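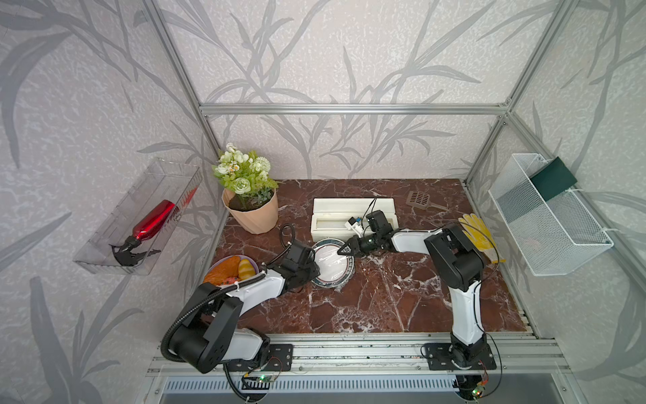 The Second Life of Wallpaper

16 September 2019

For a long time wallpaper was something you took down. People who bought older houses spent their first weekends with a steamer and a scraper, and most of them painted afterward and never looked back. Paint was cheap, it was easy to change, and it didn't peel at the seams over the bathtub.

The paper is coming back, and much of it has leaves on it. Reeds, bamboo, ferns and palms fill the sample books this season, often in two shades of the same color. Gray on gray sells especially well. At Graltar, a decorating store that has been on the same corner for 30 years, the stock now runs to 464 patterns, and botanical prints take up the whole front wall. The store nearly dropped wallpaper altogether during the years when every customer wanted plain white.

Large prints used to be kept for large rooms. Decorators have let go of that rule. A stem that runs from the baseboard to the ceiling can make a low room feel taller, and a small powder room can carry a pattern that would be tiring in a bedroom. The usual advice is to tape up a full-length sample and leave it there for 7 days. Look at it in the morning and again with the lamps on. Grays are the hardest to judge, and a soft gray from the store can go blue or green at home.

Big patterns also waste more paper. The repeat is the distance before the design starts over, and each strip has to be cut so that it lines up with the one beside it. On a long repeat the leftover pieces pile up fast. Jollivex, which prints its papers to order, asks customers to send in wall measurements before it will quote a price. Buy it all at once, too. Two print runs of the same design can differ slightly in color, and the difference shows at the seam.

The other change is in the glue. Many newer papers go up with paste brushed on the wall, and come off later in whole dry strips. Peel-and-stick versions are popular with renters. They work well on smooth, clean paint and poorly on anything rough. Fresh paint needs time to cure first, and Kuko, a peel-and-stick brand, prints a three-week wait on its instructions.

Corners are still where most jobs go wrong. Few walls are straight, and a strip wrapped around a bad corner will lean all the way down the next wall. Paperhangers cut the strip just past the corner and start again with a fresh plumb line.

Graltar will hold an evening class on pasting and matching in October. Bring a sharp knife.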